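Most of the sourdough questions I get from neighbors here in Honside come down to the starter, so let me walk you through mine, the slow and forgiving way my kitchen runs.

## Getting it going

Take a clean glass jar and put in 200 grams of whole wheat flour and 200 grams of lukewarm water. Stir until there are no dry pockets left (a chopstick gets into the corners beautifully!), set the lid on loosely, and leave it be until the same time tomorrow. I use the Madov stoneground flour, but any whole wheat will do.

## Feeding

Every morning for 5 days, scoop out and discard all but a big spoonful, then stir in fresh flour and water in equal weights. Day two often looks wonderful and day three looks dead. Keep feeding it anyway, and please don't start over, which I did twice my first winter.

You'll want a rubber band around the jar at the level of the paste after each feeding. When it climbs to double that height and smells a bit like yogurt, you can bake with it. 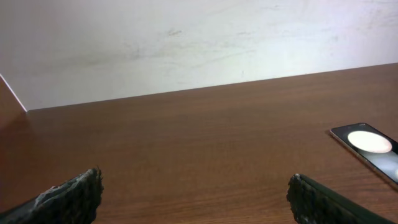 Timing matters more than the recipe once your starter is lively, and a young one can take up to twelve hours to peak. Mine is quicker in July and sulks in January. A phone lying on the tabletop, toward the right side, is all the equipment you need to keep track: set an alarm for four hours, look at the rubber band, and set another if it hasn't doubled. Write the times down for a week and you'll know your own kitchen pretty well.

## If you're going away

Feed it, let it sit out for an hour, and put it in the fridge. It'll keep two weeks that way, and one or two feedings on the counter will wake it up again.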